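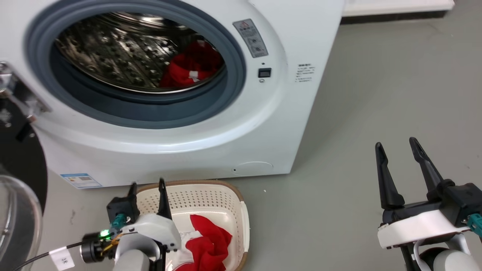
The red things, and the basket waiting in front of the machine.

July 3, 2019

I write this in the evening with the window open, because the room where I sleep still smells of laundry powder and I want it to go out. Today was laundry day. In my old place I did the laundry without thinking, but here in Saltitz everything in the house is new for me, and so I think about each small thing much more than it deserves.

The machine is white and it opens in the front. At home we had always the kind that opens on the top, and my mother used to say that the front ones will flood the kitchen one day. I was a little afraid of this the first time. Now I know that the door does not open while there is water inside, and the thick gray-blue rubber around the opening holds everything well. I only have to remember to wipe that rubber with a dry cloth. The paper from the landlord says it in two places, so I suppose the person who lived here before me did not do it.

I read that paper again this morning with the dictionary. There is a word for the round cover at the bottom of the machine which I did not know, and I was pleased to find it. Behind it is the filter, and one must clean it from time to time. I have decided to do it in August, when I will have more free days. Today I had no courage for it. I imagine there are coins and hair inside, and perhaps a lot of dirty water.

I made two loads. The first was towels and the bedsheet, on the hot program. The second was only red things. I keep the red separate since my accident in the spring, when one red sock went together with my white shirts and I had to go to work in pink for a week. People were polite. One colleague thought it was a fashion, and I did not correct her.

The short program takes 47 minutes. I used it for the red load and I went down to the Samir shop in the meantime to buy bread, onions and new powder. The powder I wanted, Pimard, was not on the shelf, only the liquid one, and I do not trust myself with the liquid because I always pour too much. So I took a box of another name, Vorura, which was cheaper and has a picture of a mountain on it. The smell is strong, like flowers in a car. I used one full cup for the towels and this was a mistake. For the next time: half a cup.

When I came back the machine was still turning, and I sat on the floor to wait for the last minutes. The floor in that room is gray and stays cool even in this weather. I like it there. I can hear the neighbors walk upstairs, and the pipes, and then the machine makes the noise like an airplane which wants to leave and cannot. After that it clicks, and one has to wait a little more before the door gives up.

I do not know if other people have a method for taking out the laundry. Mine is to put the basket on the floor directly in front, so that nothing falls, and then to pull the things out piece by piece and never all together. If I pull everything at once, the sleeves are tied to each other and I get angry. Always one piece stays in the drum, stuck to the side or hidden in the lower part, and I find it only because I have made the rule to turn the drum once with the hand. Before I had the rule I lost a sock for 10 days. It was in the machine the whole time and it was washed again with every load, so it must be the cleanest sock I have ever owned.

I checked the little label inside the red blouse before I hung it. It says to dry it in the shade, if I understand the symbol correctly – a square with two lines in the corner. I have a list of these symbols on the refrigerator now. Some I can remember, but the circle with the letters I forget every time. The blouse was a present, and I would be sorry to ruin it.

The line on the balcony is too short for two loads. The bedsheet alone takes half of it, and then the towels hang over each other and stay wet in the middle. I put the small things on the backs of the kitchen chairs and I ate my lunch standing up. In the afternoon there came a wind, and I went out every 15 minutes to see if something had flown away. One pillowcase was on the balcony floor, but it was not dirty, so I only shook it and hung it again with two pins. I must buy more pins. The wooden ones leave brown marks when they get old, therefore I will look for plastic.

By seven o'clock the towels were dry and stiff. The sheet smells too much of the mountain powder, but it is clean and I have put it on the bed. I folded the red things last. The blouse kept its color, and I am glad, for I was worried about it since the morning. I folded it in the way I learned from my aunt, with the arms behind the back, although here it goes on a hanger anyway and the folding has no use.

The door of the machine I left open for the night, so that the air can go in. The powder is on the high shelf. Tomorrow I have to call about the water bill, and I should prepare the sentences before, because on the telephone I lose half of my words. Also I need to buy milk, I forgot it today.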